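本网站使用 Cookie 以改善浏览体验。继续浏览即表示您同意我们的 Cookie 政策。[接受] [管理偏好]

Usholm 技术服务部
2021年3月14日

Tavar 家居操作数据采集服务自即日起接受机构申请。本部将在本串内容中分条说明服务范围、交付形式、计费办法及申请流程,请有意向的单位完整阅读后再行联系。

Tavar 面向从事机械臂操作研究与产品开发的高校、研究所和企业。服务由本部派出经培训的操作员,在真实住宅内使用手持夹爪完成日常家务动作,并同步记录相关数据。首批开放的任务类别为餐桌器皿,包括碗、盘、杯的拿取、翻转、移放与叠放。
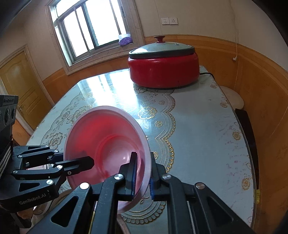
餐桌器皿类任务,手持夹爪作业。

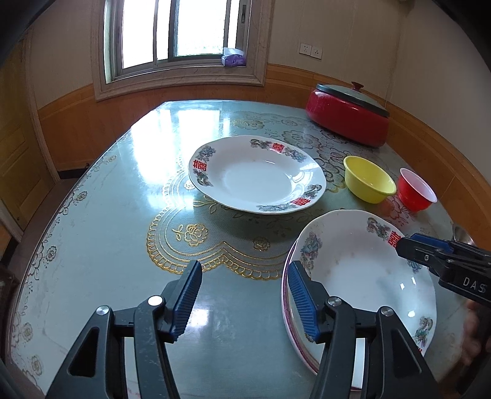 申请单位没有自己的机器人,能否使用 Tavar 服务?

只要具备数据存储和模型训练条件即可申请,采集环节不需要客户提供任何机器人本体。若后续需要在真机上验证,客户应自行准备设备,或与本部另行签订测试协议。

关于采集方式。操作员手持夹爪直接完成动作,夹爪开合与手部运动随视频一并记录。与遥操作相比,这种方式进出住宅较为方便,布置时间短,对房屋结构和家具摆放的要求也低。其局限在于,人的手腕活动范围大于多数机械臂,部分动作不能原样复现。本部在交付前会依据客户填报的机械臂参数进行可达性筛查,超出范围的片段单独归档,由客户决定是否保留。

关于交付内容。每一批次包含以下文件:
一、各视角的原始视频;
二、夹爪开合量与位姿轨迹,时间戳已与视频对齐;
三、逐段的中文任务说明,英文版本可另行申请;
四、采集日志,记载操作员编号、器具类别及中断情况;
五、质检报告。
上述文件统一采用 Pritum 目录规范。Pritum 由本部维护,规范文本随首批数据一并提供,客户可以自由修改并用于内部项目。

关于采集量。单次委托的最低采集量为100小时,按有效时长计算。架设、校准、休息以及操作员更换器具的时间不计入有效时长。委托量不足的单位可以联合申请,但须指定一家牵头单位负责签约、付款和数据分发。

关于交付周期。采集结束后10个工作日内交付首批数据,其余批次按合同附件所列进度执行。客户对首批数据提出书面异议的,后续批次暂停处理,待双方确认修改意见后恢复。暂停期间不计入本部交付时限。

关于任务设计。客户可从本部任务库中选取,也可自行提交任务单。任务单应写明起始状态、目标状态、允许使用的器具类别以及判定为失败的情形。仅写“收拾桌面”一类笼统表述的任务单将被退回。本部在受理时发现,退回原因多集中在目标状态不明确:例如要求将盘子叠放,却未说明大小顺序,也未说明图案朝向是否需要一致。

关于失败片段。操作中出现滑落、碰倒、重复抓取等情况时,操作员不重置画面,应继续完成动作或按任务单规定终止。此类片段标注后随正常片段一同交付。部分客户希望只接收成功片段,可在合同中注明,但价格不作调整。

关于器具。光滑、半透明和反光器皿是餐桌类任务中较难处理的部分,深度估计容易出现空洞,桌面反光也会影响定位。本部不对住宅内的光照作统一改造,窗户、灯具和桌布均保持住户原有状况。需要受控光照的客户,请选择实验室场地,不宜选择住宅场地。

关于试用。合作单位 Esteban 实验室于去年10月完成首轮试用,任务为碗盘整理。对方的书面意见共涉及两个方面:其一,轨迹与视频的对齐质量符合预期,可以直接进入训练流程;其二,任务说明用语前后不统一,同一动作有时写作“放下”,有时写作“放置”,给语言标注带来不便。本部据此编制了动作用语表,现行批次均按该表执行。Esteban 实验室另建议增加左右手交接类动作,该项已列入任务库,目前仍在试采阶段,暂不对外报价。

关于住户权益。所有住宅场地均由住户书面授权,授权书载明采集时间、可进入的房间和数据用途。住户有权在采集当日随时要求停止。画面中出现人脸、信件、证件或可识别的个人信息的,由本部在交付前进行遮挡处理。客户不得尝试还原遮挡内容,也不得推断住址。违反者终止合同,已付款项不予退还。

关于操作员。上岗前须完成设备使用、任务规范和住宅礼仪三项培训,并通过实操考核。连续采集满2小时必须休息。手持设备有一定重量,长时间作业会使手腕疲劳,动作质量随之下降,因此客户提出的加速采集请求一般不予受理。

关于计费。费用由场地费、操作员费和数据处理费构成,按有效时长结算。住宅场地与实验室场地单价不同,具体金额以报价单为准。高校及公立研究机构可申请优惠价格,申请时须提交单位证明。本部不接受以模型成果或论文署名抵付费用。

关于数据权属。客户取得委托数据的使用权,可用于研究、产品开发及内部评测。未经书面同意,不得转售或公开发布原始视频。在论文中展示少量画面的,应事先将拟用画面送本部复核。框架协议的有效期统一至2028年底,期满后可续签;已交付数据的使用权不因协议期满而终止。

关于不适用的情形。Tavar 目前不承接涉及明火、热油、刀具、药品和儿童用品的任务,也不承接需要移动底盘数据的任务。需要力觉或触觉数据的单位请暂缓申请,本部尚无可供交付的成熟方案。以上限制如有变更,将在本账号另行通知。

关于验收。客户应在收到首批数据后及时抽检。抽检建议由训练人员而非采购人员执行,并至少完成一次完整读取。验收内容包括文件完整性、时间对齐、任务说明与画面是否一致。发现缺漏的片段,本部负责补采或按有效时长扣减。

申请流程如下:提交单位信息与任务单,本部进行初审;初审通过后安排一次线上说明会;双方确认任务单及报价后签约;签约后排定场地。住宅场地需与住户协商时间,排期较实验室场地为长,请在制定项目计划时留出余量。

样例数据可凭单位邮箱索取,内容为餐桌器皿类任务的若干完整片段,附全部配套文件。样例仅供评估格式与质量使用,不得用于训练对外发布的模型。

业务联系人:Mattes Buschmann,Usholm 技术服务部。来信请在标题中注明“Tavar 申请”及单位名称。技术问题请附读取环境和报错全文,仅附截图的来信处理较慢。

本串内容到此发布完毕。任务库目录与 Pritum 规范摘要将于下一次更新时置顶。

评论

麦田边的工位:请问可达性筛查支持双臂吗?我们两条臂的底座间距比较窄,担心筛完剩不下多少。

Usholm 技术服务部 回复 麦田边的工位:支持。请在参数表中填写两臂底座的相对位置,初审时会附一份预估结果,供贵方决定是否继续。

lab_yuan:100小时的门槛对小组来说偏高,联合申请的话,任务单可以各写各的吗?

Usholm 技术服务部 回复 lab_yuan:可以分别提交,由牵头单位汇总。建议各单位使用相同的器具类别,以减少更换器具所占的时间。

青石板:失败片段也按同样价格收费,这一点希望再考虑。

不吃香菜的控制理论:失败片段对我们反而有用,标注里会写明是滑落还是碰倒吗?

Usholm 技术服务部 回复 不吃香菜的控制理论:会写明类型及起止时间,类型名称以动作用语表附录为准。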